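シミュレーションでの把持デモ収集、1タスク何本で止めてますか

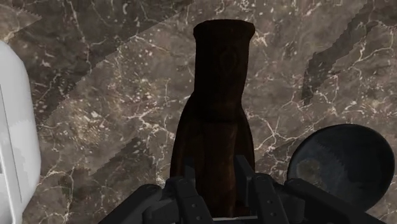 1. 最初の質問

投稿者:gilang_jugah
10月5日(土)
大理石調カウンターの上で瓶型の物体をつかむタスクを集めています。手首視点のレンダリングです。テレオペで285本たまりました。方策を学習させると、物体が中央付近にあるときは把持できますが、端に寄ると指が物体の肩に当たって倒します。本数を増やすべきか、集め方を変えるべきか迷っています。環境は社内のRosalesで、物体の初期位置は乱数です。

2. Re: 最初の質問

投稿者:kcormier
初期位置の乱数の範囲はどれくらいですか。あと、285本のうち失敗は捨てていますか。

3. Re: 最初の質問

投稿者:gilang_jugah
範囲は一辺40センチの正方形です。失敗は全部捨てています。つかみ直したものも捨てました。

4. つかみ直しは残す

投稿者:afiq_oei
つかみ直しは捨てないほうがいいと思います。うちも前は一発で決まったものだけ残していて、少しずれると戻れない方策になりました。4月に集め直したときは、わざと指をずらした位置から始めて、そこから直す操作を入れました。端での成功率はかなり上がりました。

5. Re: つかみ直しは残す

投稿者:kamarul_s
私は反対です。つかみ直しをそのまま混ぜると、ずらすところまで真似します。Prustodettiの案件でそれをやって、物体の手前で毎回一度止まる方策ができました。入れるなら、ずれた瞬間より前を切ってからです。

6. Re: つかみ直しは残す

投稿者:afiq_oei
切るのは同意します。書き方が悪かったです。うちもずらした後のフレームからしか使っていません。

7. 影と色について

投稿者:kcormier
画像を見て気になった点です。物体がかなり暗い色で、グリッパも黒なので、指と胴の境目が見分けにくいです。台にも斜めの影が何本か入っています。照明は毎回変えていますか。固定なら、端で失敗するのは位置の問題だけではないかもしれません。影のかかり方が変わったせいという可能性もあります。

8. Re: 影と色について

投稿者:gilang_jugah
照明は2種類だけです。台のテクスチャは固定です。周りの物(右の丸いボウルなど)は位置だけ動かしています。

9. Re: 影と色について

投稿者:kamarul_s
2種類は少ないです。ただ、先に位置の分布を見てください。乱数と言っても、操作者がやりにくい配置をリセットで飛ばしていることがよくあります。

10. Re: 影と色について

投稿者:gilang_jugah
初期位置をプロットしました。外側の帯に入っていたのは285本中17本でした。ログを見ると、端の配置はかなりリセットされています。操作者は私なので、私が飛ばしていました。

11. Re: 影と色について

投稿者:tincuta_n
横から失礼します。うちではリセットボタンを操作者の画面から外しました。不評でしたが偏りは減りました。配置はファイルで先に決めておき、上から順に消化します。終わらなかった配置は翌日の先頭に戻ります。

12. Re: 影と色について

投稿者:kamarul_s
リセットを外すのはやりすぎだと思います。物体が台から落ちた状態で始まることもあるので。理由を選ばせて記録すれば足ります。

13. Re: 影と色について

投稿者:tincuta_n
落下は自動判定で弾いています。理由を選ばせる方式も試しましたが、ほとんどが「その他」になりました。

14. とりあえずの方針

投稿者:gilang_jugah
外側の帯だけ配置リストを作って40本追加します。照明は今回は変えません。両方同時に変えると、どちらが効いたか分からなくなるので。つかみ直しは前を切って別フォルダに入れ、混ぜた場合と混ぜない場合で2回学習します。

15. Re: とりあえずの方針

投稿者:kcormier
評価の配置は学習用と別のシードにしてください。以前Brerportのデータで同じシードを使っていて、数字が全部やり直しになりました。

16. Re: とりあえずの方針

投稿者:gilang_jugah
確認したら同じシードでした。直してから始めます。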